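Section 3. Planning and Budgeting Before You Order

Read this section before completing the Sovirent order form. It is intended for facility managers and purchasing staff who will host one or more walking units. Installation is covered in Section 4.

3.1 Survey the site

1. Obtain a current floor plan of every room the unit will enter. Mark doors, fixed furniture, floor mats and glazed walls.

2. Measure the narrowest point on each route. Record the figure on Form A, together with the name of the person who took the measurement.

3. Note the floor finish in each room. Polished wood, tile and carpet are priced differently in the site preparation quote.

4. Mark any change in floor level, including the raised borders of mats. Mats that can be removed should be listed separately from those that are fixed.

Note: Sites that have already been modeled in Uneo may submit the model file in place of a floor plan. Form A is still required.

3.2 Run a simulated walk-through

5. Request a walk-through from the planning desk. One room is included with each quote. Additional rooms are billed at $300 each, and this charge is credited against the order if it is placed within the same budget year.

6. Review the walk-through with the staff who use the room every day. Pay attention to the space between the unit and nearby furniture. In a room with a long table and large windows, the arms and hands must be considered as well as the feet.
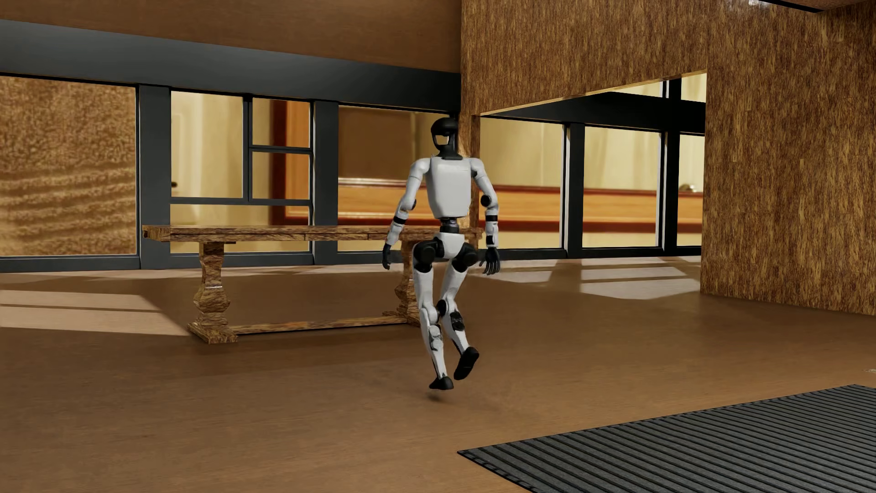
7. List any furniture to be moved and enter the labor cost on Form B. Moving costs are the responsibility of the site and do not appear in the Sovirent quote.

Caution: A simulated walk-through is a planning aid. It does not replace the on-site safety review described in Section 5, and it must not be used as the sole basis for approving a route.

3.3 Prepare the budget

8. Enter the purchase price from your written quote on line 1 of Form B. Verbal estimates are not accepted.

9. Add $1,000 per unit for operator training. The Drorkcombe training center accepts groups of up to 3 people per session – larger groups must book a second session.

10. Add $230 per unit for the first-year spare parts kit. Sites under a Saengthong service contract should leave this line blank.

11. Set aside funds for electrical work if the charging location does not have its own circuit. Attach the electrician's quote to Form B.

Note: Prices in this section are those in effect on 10/18/19. Freight and sales tax are not included.

3.4 Submit for approval

12. Send Forms A and B to Flurina Gisler, Site Planning. Questions about payment schedules or leasing should be directed to Panya Luangrath, Customer Accounts.

13. Do not schedule electrical work or furniture removal until the signed site approval has been returned. Orders approved after the end of November are assigned to the next delivery period.

14. Keep a copy of both forms with the floor plan. The installer will ask for them on arrival.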